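4. Comparing the fingertip pads in everyday homes

4.1 Why we went back to the pads

In the previous section we described the hand-held gripper as a whole, with its linkage, its trigger and its camera, and we were rather pleased with how it had come out. We had planned to leave the fingertips alone for the rest of the study. The smooth pads had served us well on the bench at Metside, where most of our objects were blocks, cups and short lengths of pipe, and it was tempting to think that anything that could hold a cup without fuss would hold most of what a household has to offer. A few afternoons spent in real kitchens and dining rooms in August cured us of that idea. Homes are full of wrapped things. Sweets, tea bags, sachets of sauce, biscuits in twos, little cloth pouches with something rattling inside: these are light, slippery and soft at the edges, and they do not have a proper side to take hold of. Our operators came home with a great many recordings in which the object was squeezed, shot forward a finger's width, and was then chased politely across the table.

So we went back to the pads, and this section tells what we tried, how the people holding the grippers felt about it, and which pad we have kept. We give the story at some length, as several colleagues have written to ask us why we ended with a ridged pad when the smooth one is easier to make and easier to wipe down.

4.2 The three pads

We compared three kinds of pad, all cast in the same shape so that they would clip on to the same jaws. The first, which we call the plain pad, is the smooth one used in our bench work. The second, the Skuvby pad, is a soft foam strip with a thin skin over it, named after the village where Asanka Wijesinghe first put one together at his sister's kitchen table. The third is the ridged pad, with shallow ribs running over the face that meets the object. It was cast in two hardnesses, and after a short trial we dropped the harder of the two, as it left marks on ripe fruit and made our hosts understandably unhappy.

The jaws, the linkage and the camera mount were the same throughout. We did think about changing the camera lens at the same time, and Jad Obeidat argued for it warmly and with good reasons, but we wanted to be able to say that whatever difference we found had come from the pads. The lens therefore waits for another paper.

4.3 Objects and places

Recordings were made in homes belonging to friends and relations of the group, in Poston and in the villages close by. We asked our hosts to leave their tables as they would be on any ordinary day, with the shopping still out if it happened to be out, and to let us use whatever was there. A gripper that only works on a cleared table is of little use to anyone, and a camera that has only ever seen cleared tables teaches the controller to be surprised by jam jars.

For the comparison proper we then settled on 22 kinds of object. They fell fairly naturally into wrapped sweets and small packets; soft pouches and bags, with or without drawstrings; flat packets lying on top of other things; and round fruit. Each pad was given 100 attempts on the wrapped sweets and small packets, and 100 on everything else together. The operators were Wubit Mamo and Natnael Hadgu, working with a gripper in each hand when the job needed both, and changing over whenever one of them grew tired. We had not appreciated how tiring it is. The tool is light enough when you first pick it up, and by the end of a long afternoon it seems to have been filled with sand.

The task most often repeated was the gift box. A box with a stiff lid is opened, and small things are taken out of it or put back into it one at a time, with the lid left standing. It is a friendly sort of task, easy to explain to a host, and it asks quite a lot of a gripper. The walls stop the jaws from coming in wide, the lid hides part of the view, and whatever is in the box tends to be shiny. We recommend it to anyone who wants a test that shows up a weak pad quickly.

4.4 What counts as a good grasp

We went back and forth over this for some time. Our first rule was that a grasp was good if the object left the table and arrived where it was meant to go. That rule was too kind. A sweet can be carried perfectly well by one crimped end, swinging like a bell, and a controller trained on recordings of that sort will learn to be content with it. In the end we used a stricter rule. A grasp was good if both pads closed on the body of the object at the first try, if the object did not turn in the jaws while it was being carried, and if it could be set down without being dropped or shaken free. Dagim Wolde judged all the recordings without being told which pad had been fitted, though he admits that the foam gives itself away as soon as it touches anything.

We also asked the operators to say, after each run, whether they had felt in charge of the object. This is a soft sort of measure and we do not lean on it heavily, but we found their remarks more helpful than we had expected, and some of them are given below.

4.5 Results

On wrapped sweets and small packets the plain pad managed 66 good grasps out of the 100. Nearly all its failures were of the kind we had already seen in August, with the object squirting forward as the jaws closed. The foil wrappers were the worst. The Skuvby pad did better, but it brought a trouble of its own: the foam gives way so readily that the fingertips wrap themselves over the edge of a small object and hide it from the camera at the very moment when one would most like to see it. Natnael said that working with it was like picking up peas in mittens. The ridged pad was the best of the three on these objects, and clearly so. The ribs seem to catch the folds in a wrapper and hold them, and the object stays in view for the whole of the approach.

Pouches were a different matter, and here we have to be careful. A drawstring pouch has a narrow neck and a loose, slippery body. All three pads held it well by the neck and all three struggled when the body was approached from the side. The operators soon worked out a habit for this, coming in low along the table with the second gripper while the first stayed with its own object, and closing only when the pad had gone past the widest part of the pouch. With that habit the differences between the pads became small, and we would not choose between them on the strength of pouches alone.

With round fruit the foam came into its own, and Wubit preferred it outright. The softer ridged pad was a close second and left no marks that our hosts complained of. The plain pad was quite acceptable so long as the fruit was dry.

Flat packets lying on top of other things defeated us more often than we like to say. The trouble there is one of angle. The jaws are too deep to slip beneath a packet that is lying flat, and the operator has to pinch up a corner first. No pad made this much easier, though the ridged one was less apt to let go of the corner once it had it.

Figure 4 is taken from a gift box run and gives a fair idea of how little room there is. The jaws have to come down on either side of a narrow chocolate, and they must stay square to it on a dark table top that gives the camera few edges to work from. The right pad is already close against the wrapper while there is still table to be seen between the wrapper and the left pad. Uneven approaches of this kind were very common in our recordings. We had at first thought of them as small mistakes to be trained out. We now think that they are simply how people use the tool: one side is brought up to the object as a guide, and the other side closes to meet it. Wubit does it on the right and Natnael on the left, and neither of them had noticed until we asked.
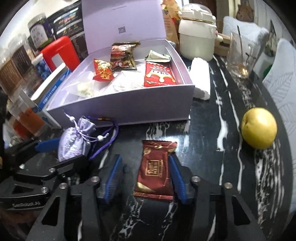 Figure 4. Hand-held gripper with blue ridged pads placed either side of a foil-like wrapped chocolate in front of an open gift box. A second gripper reaches in from the left, beside a satin drawstring pouch.

4.6 What we would do differently

The most useful thing we learnt had little to do with rubber. The controller we were using, a fairly plain one passed on to us by the Tsegaye project, assumes that the two pads will touch the object at the same moment. When it plays back an uneven approach it waits for a second contact that comes late, and in the meantime it goes on pushing. On a heavy cup this does no harm. On a sweet it sends the thing sailing. We have since changed the waiting rule so that the first contact slows the closing and the second one stops it, and although we have not yet run the full comparison again, the early runs are encouraging.

We should also have varied the tables. Dark, shiny tops turned up in several of the homes and pale cloths in hardly any, and we cannot say how much of the ridged pad's good showing would carry over to a surface with more grip of its own. Jad has begun a small set of runs on tablecloths and tea towels, and reports that the cloth has an unhelpful way of coming up with the packet.

Lastly, the ribs need cleaning. Sugar and crumbs settle between them, and after more than an hour of kitchen work the pads begin to feel much like the plain ones. A soft toothbrush and warm water put this right. We now carry a spare pair in the bag and change them at the half-way point, a small chore that we would urge on anyone planning long recordings. The moulds for all three pads can be had from the authors on request, along with Asanka's notes on casting them, which are longer than this section and a good deal more exact.

Contact: Dagim Wolde, Metside | © The authors, 2020-11-22 | Back to top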